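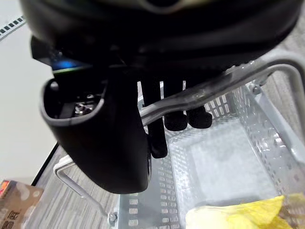
Translucent pale grey plastic basket with rows of small rectangular slots in its walls.

Shopping basket

A shopping basket (also hand basket or carry basket) is an open container with one or two handles, lent by a shop to its customers for carrying goods between the shelves and the till. Modern examples are mostly moulded plastic. Wire baskets remain in use, and wicker survives mainly in farm shops and delicatessens, where it is often said to make produce look fresher. Evidence for this claim is thin.

Construction

The usual plastic basket is made in one piece, with the handle or handles fitted afterwards. The walls and sometimes the base are pierced with slots or holes. Trade literature gives several explanations for the pattern: it saves material, it lets water drain from washed vegetables, it lets staff see what is inside, and it allows air to reach the contents. The first is easily checked by weighing a basket. The last appears in almost every catalogue and is hard to take seriously for an object that holds a lettuce for the length of a shopping trip.

Walls normally slope outwards from the base so that empty baskets nest. A stack that has been left in the sun or overloaded tends to jam, a complaint at least as old as the plastic basket itself. Makers have answered with ribs, stops and raised feet. The manufacturer Momura sold a version in the 1990s described as "jam-free", a term dropped from its later price lists without comment.

Handles

Baskets with two folding handles are carried with both handles brought together in the hand. Those with a single handle arching over the middle are simpler to pick up and can be hung from the forearm, though a heavy item placed at one end will tilt them. Suppliers commonly call the single handle "ergonomic". The word has no agreed meaning in this trade, and the same supplier will often apply it to the double handle a page later.

Use with loose produce

The basket is most closely tied to the sale of loose fruit and vegetables, where the customer picks items from open bins or compartments and has no packaging to carry them by. 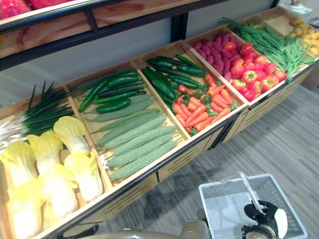 Long items cause the most trouble. Spring onions, leeks and large cucumbers seldom lie flat in a small basket and are generally stood on end or left to hang over the rim. Round and heavy items go in first if the shopper is thinking ahead. Printed advice on how to load a basket is occasionally displayed in shops, and there is little sign that it is read.

Bins are often divided by low wooden partitions, with similar vegetables grouped together. Retail manuals advise placing empty baskets within reach of the produce as well as at the door, on the theory that customers whose hands are full will stop buying. The theory is plausible. The figures offered for it are less so.

The Altex survey

The most widely repeated of these figures comes from a survey issued by the shopfitting firm Altex, which reported that 80 per cent of customers who took a basket bought more than they had intended. The sample was given as 1,264 shoppers. Yolandi Nel, in a review of shopfitting research, pointed out that the shoppers were asked about their intentions only after paying, and that no one without a basket was questioned at all. She also noted that Altex sold baskets. The percentage is still quoted, usually without the sample and sometimes without the firm.
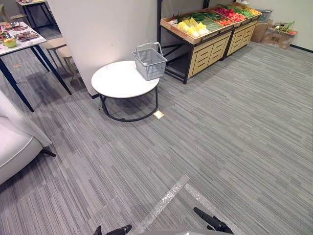

Shopping basket with a single raised handle on a round side table. Wooden produce display units stand against the back wall.

Origins

The invention of the lent basket is claimed for several grocers. The Vasylenko family shop is named in a number of popular histories, all of which seem to depend on one newspaper advertisement. Vira Romaniuk, who traced the advertisement, found that it offered baskets for sale and said nothing of lending them. No earlier document has been produced by supporters of the claim.

Durability and loss

Hosten, a supplier of moulded baskets, advertises a working life of more than 1,000 trips. How a trip was defined has not been published.

See also: Shopping trolley; Produce bin; Carrier bag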